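Play food, plates and the white table

The play food has been in our house longer than some of the furniture. It started with a set my sister passed on when her two had outgrown it, and since then it has been added to at birthdays, at jumble sales and by grandparents who can't walk past a toy shop. By the beginning of this month it was in four different places: a crate in the hall, a drawer in the kitchen, a carrier bag behind the settee and the bottom of the toy box, where everything small ends up in the end.

I had put off sorting it since August. What made me do it was the white table. We bought it from Ridgeway, the second-hand place on the ring road, for 15 pounds, and it was meant to be for drawing and glue. It has turned into a café. There are customers most afternoons, and the café needs its stock where the cook can reach it.

So I spent a morning on it while the children were out, and then most of an evening too.

What we kept

My first plan was to keep whatever looked nice and let the rest go. That lasted until the children came home. They don't care whether things match. The small orange gets served at every meal, and the plush banana is in constant use as a telephone, a hat and now and then a banana. The ketchup bottle is the most important thing in the café. Every order comes with ketchup, including tea.

Out went anything cracked, anything with the stuffing coming through, and the paper boxes that had gone soft from being sat on. I also let go of a cash register that hadn't opened for a year. There was a short argument about that, and I won it by offering a biscuit tin for the money instead.

The tidying rule we have now is that the table is cleared before tea, and that everything goes back in one box. It gets followed on some days. On others I come in to find an order still waiting to be collected.

The ketchup was lying straight across the light purple plate with its white cap to the right, the orange was down by the rim, and the banana was next to them on the table with its peel spread out and a soft grey piece over part of it. I would call that a full meal by café standards.

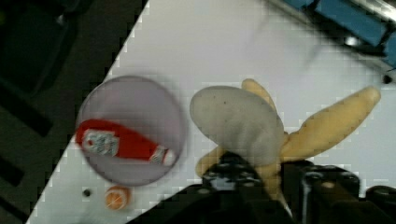 Washing it all

I hadn't washed any of it properly before, and I should have. The hard pieces went in the sink with warm water and washing-up liquid, and I used an old toothbrush on the joins. The plates I simply did with our own. I left anything with a paper label out of the bowl and wiped round it with a cloth, having ruined a jar that way once.

The soft food took more thought. Some of it had a washing label and some of it had lost whatever label it came with. I put the lot in a pillowcase, tied the top, and ran it on a cool wash with a low spin. It came out fine apart from a felt lettuce, which has gone rather small. Then it all sat on the airer overnight — on top of the radiator would have been quicker, but I didn't trust the stuffing.

Where it lives now

I looked at proper toy storage and didn't like the prices. In the end I bought a Komiditz box, the low one with a lid, and it slides under the white table with a bit of room at the top. It cost 11 pounds. I nearly bought 3 of them, and I'm glad I didn't, as there would only be more to fill.

Plates go in flat at the bottom, hard food on top of those, soft food last. The lid only shuts if the banana goes in sideways. I did try using dividers made from a cereal packet and they were flattened the same day.

Thaddeus Hutchins asked in the comments last time whether the table wipes clean. It does, mostly. Felt tip needs a second go with bicarbonate of soda on a damp cloth, and there is a patch of blue by one corner that I have stopped trying with. Crumbs and small bits do show up on the white, so I go over it with a cloth most nights.

Next is the dressing-up basket, which is in a worse state than the food was. I'm leaving that until after Christmas. If anyone has a way of storing wings without bending them, please leave a comment.

Posted 18th December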